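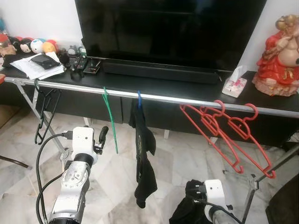 # Trolik open day: hanger recordings

Recordings made during the Trolik open day at the Marín flat, 31/08/2020. Visitors watched a two-armed robot work with clothes and hangers at a drying rack in the living room, and could ask for a run to be repeated.

## Contents

- 168 runs, each in its own folder
- 2775 still pictures taken from the head camera
- `runs.csv`, with run number, start time, hanger colour and result
- `notes.txt`, written by Iñaki Alcaraz during the day

## Task

A run starts when the operator gives the go-ahead and ends when both grippers are open and clear of the rail. Longest run allowed: 764 seconds. The operator could stop the arms at any point, and these runs are marked `stopped` in the result column.

## Known problems

- 20 runs have no left wrist camera. The cable came out and was put back after lunch.
- Black cloth is hard to tell apart from the black hanger in the darker pictures.
- The rack was moved twice to let visitors past, so its position is not the same all day.
- Start times before the first break are two minutes slow.

## Use

Free for teaching and research. Please name Skeko if you publish results. The Rulen recordings from February use a different rail and should be kept in a separate folder.

Corrections to `runs.csv` go to Iñaki.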